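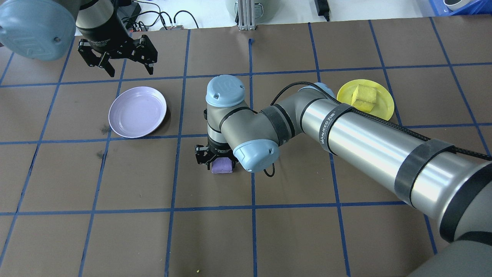 Right arm over the purple block, cable strapped along the upper side.

Trisance Users Forum > Faults and Safety > Protective stop on right arm during block placement

wpaewai
Members are advised of a recurring fault on our two-arm cell. The right arm enters a protective stop when the wrist turns to carry a block toward the plate. It has stopped 30 times in 126 cycles. The left arm, running the same program, has not stopped at all. Payload settings were checked in January and are correct.

Angus Goodwin
Please review the cable before changing any software setting. It arches over the elbow joint and bends down to the wrist, with straps on both sides of the arch. Should it pull tight as the wrist turns, the controller may register the load as a collision.

n_treloar
I respectfully disagree. A tight cable would stop the arm at the same angle each time. May I ask whether it does?

wpaewai
It does not. The angles vary by up to 2 degrees.

Angus Goodwin
That variation is consistent with a strap that slips.

n_treloar
It is equally consistent with a worn joint brake. I would request the joint torque log.

T. Ashby (moderator)
Members are reminded not to raise the collision threshold in order to clear this fault. The cell should remain at reduced speed, with no person within reach, until the cause is established.

wpaewai
Understood. The threshold is unchanged. I will refit the forearm strap and post the log for joint 2.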